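Teleop notes, part 4: pushing blocks

Most of August went into the pushing task. The setup is the same as in part 3 except for the tool. The gripper is off and a plain rod is on. With no grasp to plan, the action space drops to two dimensions, x and y in the board plane, with height and orientation held by the controller. I wanted a task where the demonstration itself was the only hard part.

Instructions are short text strings: push the blue cube to the red star, separate the two yellow blocks, move the green cylinder to the left edge. The operator reads one, executes it, presses a pedal, and gets the next. There is no reset between instructions. Whatever layout the last one left behind is the starting state for the following one, which gives much better coverage of block positions than I ever got by placing them myself.

Remote control goes through Fodor, the small bridge program I described last time. It reads a handheld controller, low-pass filters the planar motion, clips the speed, and sends setpoints to the arm. My first filter was too heavy. It looked smooth on the plots, but the operator felt the lag and began overshooting on purpose to compensate, and those overshoots were then in the data. Cutting the filter back made the raw traces uglier and the trained policy better. I should have tested that in week one.

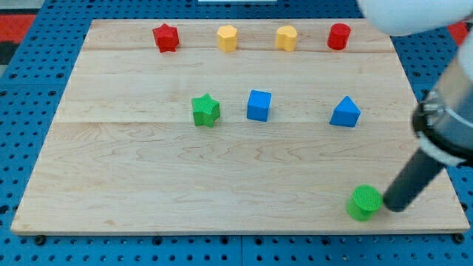 The second problem was contact. A round tip against a flat face is stable only if the push line passes close to the center of friction. People find this by feel when they push with a finger. Through a controller they have only vision, so they make a short push, watch the block rotate, back off, go around, and push again from the other side. I originally trimmed the back-off segments as wasted time. Manuela Zuccaro, who recorded about half of the sessions, objected, and she was right. The back-off is the correction behavior. A policy trained on the trimmed set would spin a block into a corner and keep pushing.

I also tried hand guiding, with the arm in gravity compensation and the operator holding the last link. It is faster to learn. The drawbacks were a hand in the camera view and forces on the rod that the arm could not reproduce on its own. I collected 153 demonstrations that way and ended up using them only to tune the speed limits.

Current numbers, all by remote control:

Demonstrations recorded: 2,000
Rejected on review: 205
Held out for evaluation: 652

The rejects are mostly pedal errors, where the segment boundary falls in the middle of a push. Sándor Bárány suggested moving the boundary automatically to the nearest moment of zero tip velocity. I ran that over the rejected set on Saturday and many of them look recoverable, but I have not added any back yet.

The held-out share is large. I want per-instruction results, and the separation instructions are rare enough that a smaller split left almost none of them.

Next is replaying the demonstrations open loop to see how far the blocks drift from the recorded end positions. Condness, my replay script, still drops timestamps when the log rolls over, so that gets fixed first.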